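25 Jan 2019

Okay, it's late and I should be asleep, but my brain is doing that night-before-a-trip thing where it runs through every bus schedule I've ever read, so I'm going to write instead and hope I get drowsy by the end of the page.

Tomorrow is Sornport! I've been saying "I'm going to Sornport" for so long that my coworkers have started asking how it was. The first try was in November, and I got as far as the terminal with my bag and my sandwiches and then the wind got up and they canceled everything until Monday. I ate the sandwiches on a bench, took the bus home and told everybody I was fine about it. I was not fine about it. I sulked for a week and then rebooked for January, when the weather is worse. Great thinking.

But the forecast is good. I've looked at it more times today than I want to write down. A little wind in the morning, cold, clear by afternoon. I even called the ferry office on my lunch break and a very patient woman told me the Zurine is running on the regular winter timetable and that I didn't need to call again. I think she could tell I was going to.

The Zurine is the small boat. There's a bigger, faster one in summer with a cafeteria and assigned seats, but in winter it's the Zurine or nothing, and I'm glad. I took her once as a kid, and what I remember is the smell of coffee and diesel, and a staircase so steep I had to go down it backward, and a vending machine that sold only soup. Tomato or chicken. I had the tomato and burned my tongue and thought it was the best thing I'd ever eaten in my life. If that machine is still there I'm going to lose my mind.

So the plan. I've rewritten this plan so many times that the paper has gone soft at the folds, and I'm copying it in here in case I lose it on the way, and because I like looking at it.

Alarm goes off at an hour I don't want to discuss. Coffee at home, the small pot. The 57 bus from the corner, which gets me to the terminal with time to spare if it comes when it says it will. (The one after it also works, but only if I run, and I don't want to start my vacation by running.) Then the boat, and I want an outside spot for the part where you go past the breakwater, even if my face freezes. Then in to the dock at Sornport a little after noon, and from there I'm walking. I know there's a shuttle. I don't want the shuttle. I want to come up the hill with my bag and be out of breath at the top and see the whole harbor at once.

I'm staying in Starkside, which is the old part past the fish sheds. I went back and forth on this a lot. There's a nice hotel right on the water with a pool, and I had it in my cart twice, and then I looked at the price and thought about what I'd do with that money and closed the tab. The room in Starkside is over a bike repair shop. The bathroom is down the hall. The reviews say "quiet" and "cold floor" and one of them says only "bring slippers," so I'm bringing slippers. It's 3 nights and the total is less than one night at the place with the pool. Now that I see that written down I feel extremely smug.

What am I going to do there? People keep asking! My sister-in-law asked me tonight on the phone, kind of carefully, like maybe I was going to meet a man off the internet. No. I'm going to walk around. I'm going to eat at Thaler, which has been on the same corner forever and does those flat potato rolls with the caraway that I've tried and failed to make at home (mine come out like coasters). They open at 6 and sell out by midmorning on weekends, so I'll have to be up early on Sunday too, but I don't mind getting up early for bread. It's getting up early for work I object to.

I also want to see the net lofts, which are open in the afternoons, and the little maritime museum if it's not closed for the season. The website says it is and the sign in somebody's photo says it isn't. And there's a path out to the point that takes a couple of hours there and back, and I'd like to do that slowly with a thermos. Apart from that I have nothing written down, and for me that's a very big deal. Last trip I had a schedule with columns.

Money, while I'm being honest in here. I put aside a bit every payday since the end of summer in the blue envelope, and I topped it up when I sold the old bookcase. The ferry is already paid for (they let me move the November ticket, no fee, bless them), the room is paid for, and so what's in the envelope is for food and maybe one nice thing. I'd like a sweater. They knit them over there in that oatmeal color with the tight collar, and the last time I had one it got washed hot by someone in this family who shall remain nameless and it came out the right size for a teddy bear.

Oh, and the step thing at work! We have this challenge going where everyone's supposed to get their numbers up, and on Wednesday my total for the entire day was 2000. That's me going from the bed to the car to the desk to the microwave and back. I stared at it for a while. I used to walk everywhere! So I've told myself Sornport is also about getting my legs back, and if I can do the hill and the path to the point without needing to lie down on the ground, I'll call it a start.

The house is in decent shape for leaving. I did the dishes, I took out the trash, I threw away the thing in the back of the fridge that I'd been pretending was still hummus. The heat is turned down but not off. I watered the fern and gave it a talk. The neighbor has a key and has promised to bring in the mail, and I've left a box of the good cookies on the counter as payment, and I've only eaten a few of them.

Work, I have handed off. Mostly. I wrote a long email this afternoon explaining where everything is, and then wrote a second email correcting the first one, and then turned my computer off before I could write a third. My out-of-office is on. It says I'll have limited access to email, and I'd like it to be none. The room over the bike shop apparently has wifi that works if you stand by the window, and I plan to stay away from the window.

Packing is where I've fallen apart a little. I'm good at planning and terrible at packing, always have been. I start out so sensible, with one pair of boots and one pair of pants on top of the ones I'm wearing, and then I think, what if it's warm? In January! On the coast! And in go the sandals. I took the sandals out again. I put in a second scarf. I took out the hardback I'm halfway through, which weighs as much as a brick, and put in a paperback I've already read and loved, and then I felt guilty about the hardback, so now I have both and no room for a towel. Does the room come with a towel? I never checked. I'm going to lie here wondering about towels until the alarm goes.

T-shirts are the worst of it. I only ever need a couple under a sweater and I always end up with a pile. I like soft ones to sleep in and a dark one for the boat in case of soup. My current thinking is that the dark gray kind goes with everything, and if I wear the same thing every day for a long weekend in a town where I don't know a soul, who's going to report me?

Slippers are by the door. Ticket is in the front pocket, and I've checked it, and I've checked it again. Thermos is washed and upside down on the rack. I've got hard candies for the crossing (ginger, for the stomach, although I've never been seasick in my life and really should not have written that sentence the night before getting on a boat). I still have to charge my phone and find the other glove. I've had one glove in my hand for most of the evening, walking from room to room with it like it's going to lead me to its friend.

It's gotten very quiet out. No wind in the chimney at all, and I've been listening for it.

Okay. Glove, phone, teeth, bed. Next time I write in here I'll be over the bike shop with cold feet and a caraway roll. 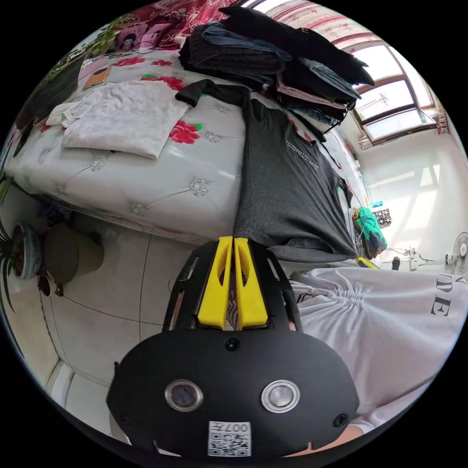 Dark gray tee, laid out flat on the bed.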